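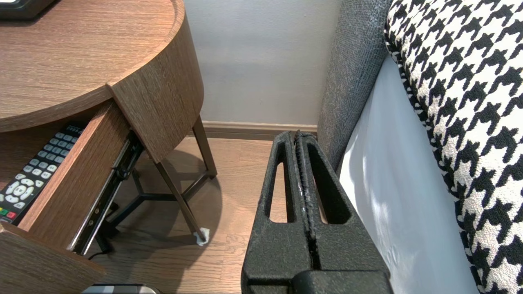 The remote in the drawer of a round nightstand at the Plitbridge Hotel. Photo by Maya Srour

PLITBRIDGE - Guests who check in at the Plitbridge Hotel this September may have to open a drawer to find the TV remote, and Lena Witkowska couldn't be happier about it.

Witkowska runs housekeeping at the hotel, where every room is getting a round bedside table with a drawer under the top. The tables come from Becerra, a furniture shop across the river, and they are lovely things - a raised rim all the way around, thin dark legs and lots of floor showing underneath, so the vacuum goes right in!

"I have wanted drawers in these rooms for as long as I've worked here," Witkowska said on Friday, between rooms. "The old stands had a top and that was it. You had your glasses up there, your water, the remote, the phone, and by morning half of it was under the bed." 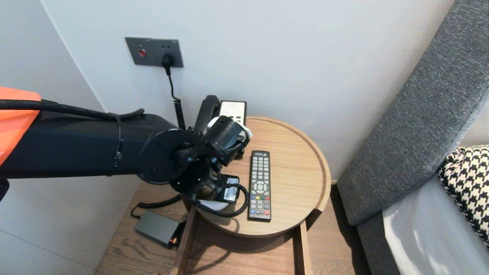 A bedside table with the corded phone at the back and a remote on the top.

The phones are staying. Witkowska said plenty of guests still like to pick up a real handset and call the front desk, and the older regulars would be on her case if the phones went away. The cord runs up to a plate on the wall, well clear of the drawer.

Where the remote should live was a livelier discussion. The morning crew liked it out on top, where a guest sees it right away. The evening crew wanted it put away so the top stays free for a book and a cup of tea.

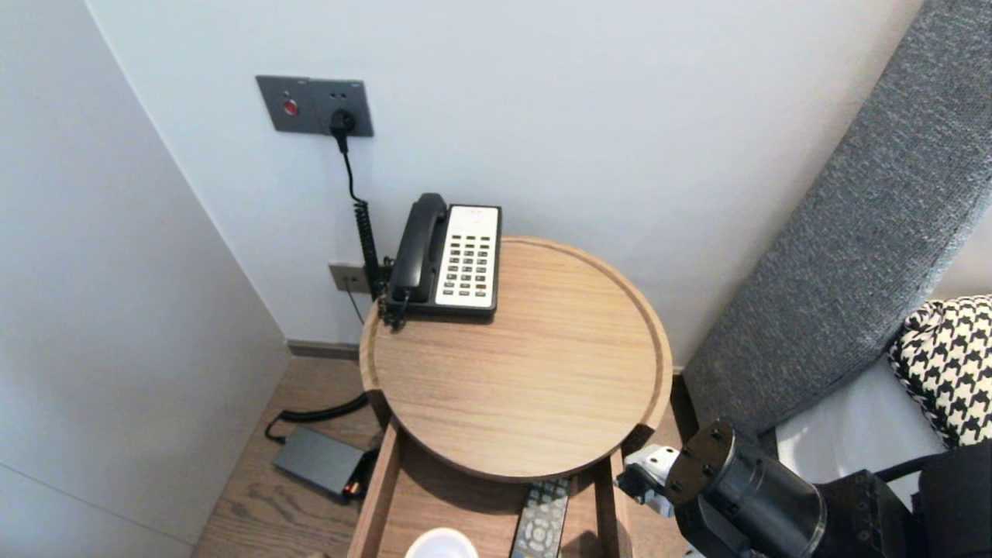
Witkowska let both crews try it their way for 2 weeks, and the drawer won. Crews will check it at every changeover, wipe down the remote and slide it back in.

The hotel set aside $4,000 for the first batch of tables and another $2,000 for bedding from Morno.
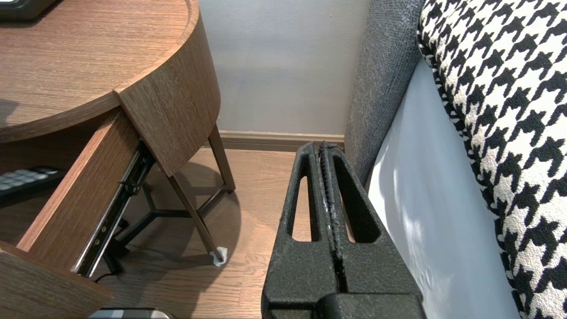
Room 917 was one of the first to be finished, and Witkowska has already shown it to most of the front desk staff. She likes to open and close the drawer for them a couple of times. The remaining rooms on that floor are next, with the lower floors to follow as the tables arrive.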